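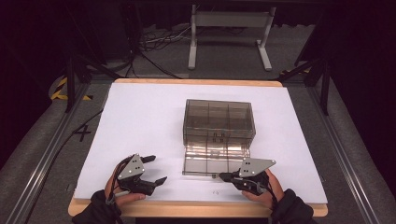
October, Ercombe small parts bench

Carrying on with the fastener and connector storage. Old notes on the drawer cabinet are in the previous book and I am not repeating them. This entry covers the gray compartment boxes, the label scheme, and the first transfer of stock out of the drawers.

Bench setup

White paper down over most of the wooden table, with a strip of bare wood left front and back. Paper is from the wide roll under the cutting bench. Small dark parts show up on it at once. Bright zinc shows up less well but still better than on the bare wood, where an M2 washer can sit in the grain and pass for a knot. Paper gets replaced when it is marked enough that the marks look like parts. I have twice tried to pick up a pencil dot.

The paper must lie flat to the edge. On the first attempt I folded it over the front rim and taped it underneath, and the fold made a ridge that tipped the box lid slightly when it was opened toward me. Cut it short of the rim instead and the lid lies down properly.

Overhead light only. The side lamp puts glare on the plastic and the dividers become hard to tell from their own reflections. With the overhead alone there is some shine off the lid and the cells in the body remain readable.

Boxes

Supplier is Vundau. Smoke-gray tinted, transparent, hinged lid, two small dark latch tabs on the front face. Body is divided by thin clear walls running both ways. The lid has its own grid of raised ridges, and when folded fully back it lies flat on the bench and looks like a second, shallower tray.

That last point needs care. The lid is not a tray. I put washers in it during sorting, which works as long as the box is left open, and then I closed it without thinking. Everything went into the body at once across whatever cells happened to be underneath. Forty minutes to re-sort. Rule from now on: nothing goes in the lid. If a temporary tray is needed, use the aluminum dishes on the shelf above the scale.

Lid to divider fit, checked with a strip of copier paper laid across the top of a wall and the lid closed on it. Strip pulls out with light drag over the middle of the box. Toward the corners it slides free. So there is a gap at the corners, small, and the question is which parts can get through it.

Tumble check: loaded one corner cell with M2 flat washers, one with M3 flat washers, one with M2 x 6 socket heads, one with ferrules for the thin signal wire. Closed both latches. Turned the box end over end ten times by hand over the paper, then set it down and opened it.

M3 washers: all in their cell.
M2 x 6 screws: all in their cell.
Ferrules: all in their cell.
M2 washers: three had moved to the neighboring cell.

Repeated with the M2 washers in a middle cell. None moved. Repeated again in the opposite corner. One moved. Conclusion for our purposes: flat washers at M2 and thinner shim stock go in the middle cells only, and corners take screws, standoffs and anything with some height to it. I have not tested M2.5 washers. We have very few and they can go in the middle with the others.

Latches

Tabs are small and need a fingernail or a deliberate pull. Good for transport, slightly annoying on the bench. One thing to watch: with only one of them engaged the lid looks shut from above. Lift the free side and it opens along that edge enough to lose ferrules. Press both, listen for both. If only one clicks, something is standing proud of a wall, usually a long screw lying across the top.

Opened and closed one sample box 60 times in a row to see whether the tabs loosen. No change I could feel. That is not a life test and should not be quoted as one.

Fill levels

Cells should be filled to no more than two thirds of the wall height. Above that, parts ride on each other and sit on top of the wall when the box is carried at an angle. The drawer habit of topping up until the drawer won't close does not carry over. Overstock stays in the bags, bags go in the lower bin, bin gets the same code as the box.

For screws up to M3 x 12 the cell is long enough to let them lie in any direction. M3 x 20 lies in one direction only and has to be dropped in lengthwise, so those are slow to put back. M3 x 25 and longer stay in the drawers.

Orientation

Decided: the box always faces the user latch side front, lid folded down toward the user. This costs bench depth. With the lid open, the box takes up nearly twice the space front to back. It does leave the rear of the body clear, and the box can then be pushed up against whatever is behind it. Subbarao Kurian prefers to turn the box around so the lid is out of the way at the back. I tried it that way for an afternoon. Reach is shorter, but the cell map taped to the shelf is then upside down with respect to the box and I put two lots of nylon washers away wrong. If we want both orientations we need two maps. For now it is one map, latches front.

Cell addressing

Letters left to right, numbers front to back, with the box in the orientation above. A1 is the front left. Written on the map only. I tried writing on the plastic with marker and it disappears against the tint. I also tried paint marker, which reads fine, and which came off on the first wipe with isopropyl.

Labels

Box label goes on the outside of the lid, near the edge that is uppermost when the box is stored on its side in the rack. Label tape from the Drudix printer, black on white, the wider of the two tapes. The narrow tape lifts at the corners on this plastic. Clean the area first with a damp cloth, dry it, then apply. Isopropyl leaves the plastic looking hazy if it is rubbed hard, so stop using it on the boxes altogether.

Codes:

P-01 machine screws, M2 and M2.5, steel
P-02 machine screws, M3, steel
P-03 washers and shims, all small sizes
P-04 standoffs and spacers, nylon and brass
P-05 crimp contacts and ferrules
P-06 mixed kit for Pasaribu

P stands for parts. It does not stand for Pasaribu, which has caused some confusion already. P-06 is the only one of the six which belongs to that project, and it may be booked out as a whole box. The others stay in this room.

Transfer, first pass

Did P-01 and P-03. Method: one drawer at a time onto the paper, spread out with a card, pull out foreign items, weigh the lot, convert to a count using a weighed sample of 50, pour into the cell off a folded card. Pouring straight from the drawer does not work, the drawer mouth is wider than the cell.

Total for the M2 screws across all lengths came to just over 2,000 by weight. Stock sheet said 1,400. The difference is mostly in the 6 mm length, which was stored in 2 separate drawers with only one of them on the sheet. Corrected the sheet.

Foreign items out of the M2 drawers: M1.6 screws (kept, bagged), a quantity of small wood screws (not ours, moved to the general bin), one jeweler's screwdriver bit, a broken tap fragment, pencil lead. The tap fragment went in the sharps tin.

Some of the M2 x 8 have a film of oil on them and stick together in clumps. They were wiped on shop towel and left spread out. They should not go into the box with oil on them. I don't know what the oil would do to the plastic over months and I would prefer not to find out with the full stock. Dropped one oily screw into the sample box and closed it, note on the lid, to be looked at later.

Static

Nylon washers cling to the cell walls. It is worse after the box has been wiped with a dry cloth. A damp cloth fixes it for the day. The clinging washers are the main reason for miscounts when emptying a cell: tip it out, tap the base, then look down into the corners. Against the gray tint a natural nylon washer is visible from above and nearly invisible from the side.

Getting single parts out

Fingers are fine for screws. For M2 washers use the plastic-tipped tweezers. Steel tweezers have already left a scratch on the floor of one cell. Magnetic pick-up works for steel parts and brings up six at a time when you want one. A finger pressed on the washer and slid up the wall is quickest once you have the knack, and the wall corners are rounded enough at the bottom to allow it.

To do

M3 screws into P-02. Check every length with the gauge, the M3 x 10 drawer has M3 x 12 in it.

Print the second copy of the cell map for the rack end.

Ask Vundau whether the boxes come in clear. The tint is acceptable on the bench and poor inside the rack, where you cannot read the contents through a closed lid without pulling the box out.

Decide on a separate place for M2 washers if the middle cells of P-03 fill up. There are four thicknesses of shim still in envelopes.

Repeat tumble check on P-03 when full. The earlier one was with partly filled cells and the result may be different with weight against the walls.

New paper before starting brass standoffs.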